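Small kitchen sets on a shared table: layout, contrast, storage
Speaker notes, Tullthorpe play materials day, 24 Aug 2026
Slot: 20 minutes, including questions

Slide 1. Scope
Tabletop kitchen sets only. Floor-standing play kitchens are covered in the Kakon session after the break. State this early or the first question will be on sink units.
Terms as used today. "Ware" means plates, pots, mugs and utensils. "Food" means play food and packaging. "Appliance" means anything with knobs.

Slide 2. The mixed set
Most tables are stocked from several sources. Ware arrives with one order, food with another, and a bottle or a tin joins later. The result is a set without a common scale. A ketchup bottle can span most of a plate, while a strawberry takes up almost no room next to it.
Scale mismatch is tolerable. Color mismatch against the table surface is the larger problem. On a white table, red food is found first. Pale yellow food and clear or lightly tinted plates are found last. Give the audience a moment with the slide. 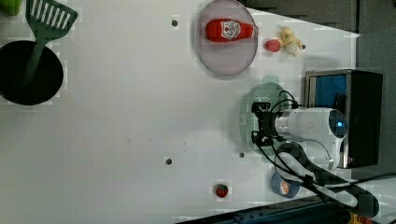

Draft comment on this slide: scale should rank above color, as a bottle that doesn't fit the plate gets put back in the wrong bin every time, whatever color the table is.
Response if the point is raised again: accepted for packaging, not for fruit. Packaging goes in a separate bin in the Zelinus scheme, so the plate fit does not decide where it is stored. Keep this to one sentence.

Slide 3. Perforated ware
Colander lids, drainer plates and similar. Two points.
Cleaning: holes hold residue from dough and paint. Soak, brush from the back, rinse, stand on edge to dry. Wiping the face only is not sufficient.
Visibility: a glossy pale surface throws reflections under overhead light, and the hole pattern becomes harder to read at some angles. Inspect for blocked holes by tilting the piece against a dark cloth. 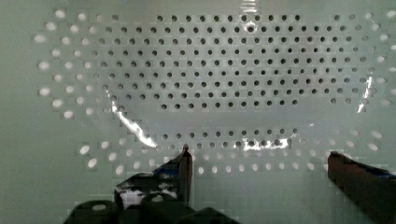 Perforated area, pale green. Glare across part of the lower band of holes.

Do not go into hole diameters. The table is in the handout, page 2.

Slide 4. Appliance and serving side
Place the appliance at one side with its knobs reachable from the working edge. Plates and trays go in front of it or across from it, never on the burner area between sessions. Ware left on the burner is treated by the next group as already cooking, and they leave it alone.
A tray defines a serving area without tape or printed mats. White trays on a white table work less well than colored ones. A blue plate on a white tray restores the contrast, particularly under orange or red food.

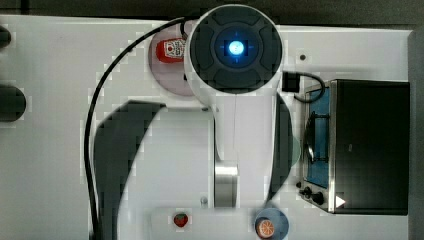 Slide 5. Resting positions
Each piece of ware needs one resting position, written down. The Moya card used at Tullthorpe lists them by zone:
Left: pot, with the utensil in it.
Upper middle: plate for packaging and main food.
Right: appliance.
Near the appliance: mug.
Loose fruit sits beside the plate, not on it, so the plate can be lifted without a spill.
Bottles lie on their sides. Upright bottles get knocked over and roll. The direction of the cap is not specified on the card and does not need to be.
Utensils longer than the pot is deep will project over the rim. Accept this. Storing them flat on the table takes more room and puts the handle in the reaching path.

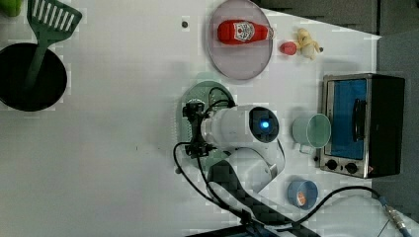
Pot and green slotted spatula at left, mug beside the appliance.

Slide 6. Reset procedure
Run this at the end of each session.
1. Clear loose food to the side.
2. Wipe the table, including any recessed holes in the surface.
3. Return ware to the card positions.
4. Return food, largest piece first.
5. Check the knobs for play.
Target time is 12 minutes for a new group. Experienced groups are faster, but do not quote a number for them.

Slide 7. Handout and questions
The Zelinus parts list, 118 lines, is on the side table. Replacement ware is grouped by color in the second half. The revised Moya card is due in October. Take questions on cleaning first.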